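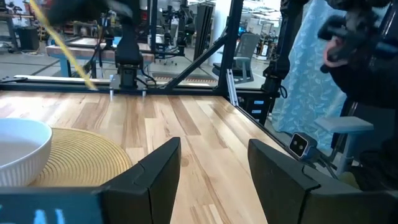 Amundsen: we stopped defending once we went in front

2020-09-13

Stellan Amundsen has watched the second half of the Skelleo match three times. The Wastetti head coach sat through it once on the night, once with his assistant and once alone at home with the sound off. He does not think the fourth viewing will tell him much more.

"We lost 3-2 from 2-0 up," he said. "People want me to find something hidden in it. We dropped too deep, we gave the ball away and we didn't track runners. It's the same three things we talked about before pre-season started in July."

The defeat leaves Wastetti with one win from their first four league games and a trip to Ikness next. Amundsen, who played 116 times for the club as a centre-half before moving into coaching, was annoyed on the touchline and said a good deal less than usual straight afterwards. When we spoke he was calmer, but he had not changed his mind about any of it.

His main complaint is with the back four, and he accepts that this will be read as an old defender talking. Skelleo's first goal came from a throw-in level with the edge of the penalty area. Wastetti had six players between the ball and the goal, and the header was free.

"If you have six back and the man heads it without jumping, somebody has decided it's another person's job," he said. "I asked them who had him. I got two names, and neither of them was the player who should have had him. So it wasn't effort. They were all running about. They hadn't spoken to each other."

The equaliser was a different sort of mistake. The goalkeeper rolled the ball out to the left-back, who was already under pressure, and the pass inside was cut out. Amundsen said he had told his players to build from the back and would not now blame them for trying.

"That one I'll take. I've asked them to play out, and some days you will give a goal away doing it. What I didn't like was the three players in front of him. They had their backs turned. He had one pass and it was a bad one, so he played the bad one. He could have put it in the stand and I'd have clapped him, but he's young and he thinks I'll shout if he does that. I've told him since that I won't."

He has, in fact, kept the left-back in the side for Ikness, and told him so before telling anyone else. The centre of defence is less settled. Amundsen would not say who is at risk, only that two of the four who started against Skelleo "know what I think" and that the training matches this week would be played properly.

The third goal, the winner, he describes as the worst of the lot. Wastetti had a corner with the score at 2-2 and sent both centre-halves forward. The corner was cleared to the halfway line and Skelleo broke three against two.

"You're level away from home, the clock is nearly at 90 and you've been hanging on for twenty minutes," he said. "A point there is a good point. I was waving one of them back. He says he didn't see me, and I believe him, but he shouldn't need to see me. When I played you had a captain who'd grab you by the shirt."

Was that a criticism of his captain? Amundsen took a while over the answer.

"It's a criticism of me first. I picked him. He's a very good footballer and he leads by how he trains, and I still think that's worth having. But he's quiet, and we have a quiet dressing room. You put a quiet captain in a quiet dressing room and when it goes wrong on the pitch you can hear the other lot talking and not us. I heard it from where I was standing. Skelleo's goalkeeper never shut up. I'd like to buy him."

He is not planning to change the armband yet. He has asked two of the older players to take more on, one in midfield and one at the back, and has moved them next to each other in the dressing room.

The supporters have been less patient. There were boos at full time from the away end, and a banner about the board that Amundsen said he had not read. He knows several of the people who travelled. Some of them watched him play.

"They paid and they drove a long way and they saw us throw it away. They can boo. I'd rather they did it at the end than during, that's the only thing. A couple of the lads are nineteen. When the groans start at half past three because somebody's passed it sideways, they stop passing it sideways and start hitting it long, and then we really are in trouble."

The gate for the last home match, a goalless draw with Bassi, was 953. Amundsen brought up the number himself. He remembers playing in front of twice that on wet evenings, and says the club is wrong to treat it as something that will come back if everyone waits.

"It was a poor game, Bassi. I wouldn't have stayed for all of it if I wasn't being paid. We had one shot on target and it was a cross. You can't ask people to come and watch that every other week and then be surprised when they find something else to do with the afternoon."

Goals have been a problem since last season's leading scorer left in the summer. The number 9 shirt is still unused. Amundsen said this was not a gesture of any sort. The club had expected to sign a striker, the striker had chosen to go elsewhere for more money, and the shirt had stayed on its hanger. Two players have asked for it and been told to score first.

Both goals against Skelleo did at least come from open play, which pleased him, and he spoke for longer about the first of them than about anything else. It started with the right-back winning a tackle on his own byline and involved nine passes. The finish was from close in and took a deflection.

"That's what we do in training every day. I've got that on film and I'll show it to them before Ikness. I won't show them the other stuff again. They've seen it once, they know. If you keep putting a player's mistake up on the wall he plays to avoid the wall."

He was taught the other way. His first manager at Wastetti would stop the tape and make the guilty player stand up, and Amundsen says he was on his feet more than most. He got used to it, and some of the others never did. One left-sided midfielder, whom he rates as the most talented player he shared a pitch with, stopped asking for the ball altogether and was out of the game by twenty-three.

"I think about him quite a lot with this group. I was hard on them in the dressing room after Skelleo. I meant it. But it was five minutes and then it was finished, and I sat with the left-back on the coach and we talked about something else."

There will be changes for Ikness in the way Wastetti line up. Amundsen has been using a back four with both full-backs high up the pitch, and is thinking about holding one of them back. He also wants a midfielder to sit in front of the defence for the whole match, a job that has been shared between two players and, in his view, done by neither. Ikness have won their last three and like to attack down the sides.

"They'll cross it thirty times. Fine. If we deal with the first ball and there's someone there for the second, they can cross it all day. Against Skelleo we won plenty of first headers, more than them, and then it dropped to one of theirs on the edge of the box. That's the bit that's driving me mad. It's standing in the right place. You don't need to be quick for it, I wasn't quick."

He has no new injuries to report. The reserve goalkeeper is back in training after a broken finger and will travel. The winger who came off at half-time had tight hamstrings and should be available, though he may start on the bench, and one of the under-18s has been training with the first team all week and could be in the squad for the first time.

On his own position Amundsen was short. His contract runs to the end of the season. He has spoken to the chairman since the Skelleo match, a conversation he said was mostly about the state of the pitch, and nobody has told him he needs a result at Ikness.

"I don't need telling. Four points from four games isn't good enough for this squad. If we're still talking like this in a month then somebody else should have a go, and I'd say that to his face. I don't think we will be. I see them every morning and they're better than they've shown."

He plans to name the side on the morning of the match. The coach leaves at nine, and he has asked the players to sit with somebody they don't usually sit with. There were some complaints about that, he said, and it was the most noise he had heard from them all week.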